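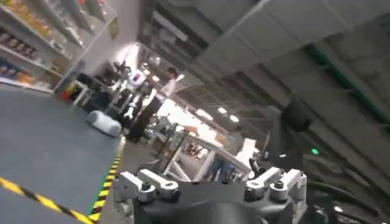 图2 实训区一角：零售货架、蓝灰色地垫与黄黑警示胶带

门店陈列与通道管理 讲义第8讲

本讲对应教材第四章后半部分，由 Catriona Buchanan 主讲，Ailsa Rankin 负责实训辅导。上一讲的补货单还没交的同学，请在二月底前交到 Urquhart 楼前台。

一、地面分区
作业区与通行区要用看得见的边界分开。图2用的是黄黑斜纹胶带，贴在地垫边缘，图中左下和靠中间各有一条。黄黑相间表示提醒注意，与单色的导向线含义不同，画平面图时请用不同图例。
贴胶带前先扫净地面，沿墨线一次贴直，转角处剪断再接，不要折叠。地垫的边要压平，翘起的当天更换。
本课程平面图中，主通道净宽一律按900毫米标注。

二、货架陈列
图中靠里是白色货架，包装商品成排摆放，有橙、黄、棕、蓝等色调。从远处看，文字先看不清，色块还能分辨，所以同一品类尽量连成一片，相邻品类之间留出色差。
陈列时注意：
正面朝外，前沿对齐。
重货放下层，轻货放上层。
先到期的放前排。
价签与商品左缘对齐，缺货时保留价签。

三、地面物品
货架底部和地垫上的零散物品要单独登记。图2里，货架底部附近有一件红黄色的小物品，地垫上有一个侧躺的白色圆润物体，登记时写明位置、颜色和形状，名称不能确定的先空着，不要猜。
登记表用 Denport 门店案例的格式，样表编号377。

四、课后作业
1. 画一张实训区平面图，标出地垫、警示胶带和货架的位置。
2. 读 Nevmont 案例，说明该店为什么把促销堆头移出主通道，300字以内。
3. 选做：比较 Drirkeo 店改造前后的货架朝向。

下一讲：收银区排队动线。请带直尺和方格纸。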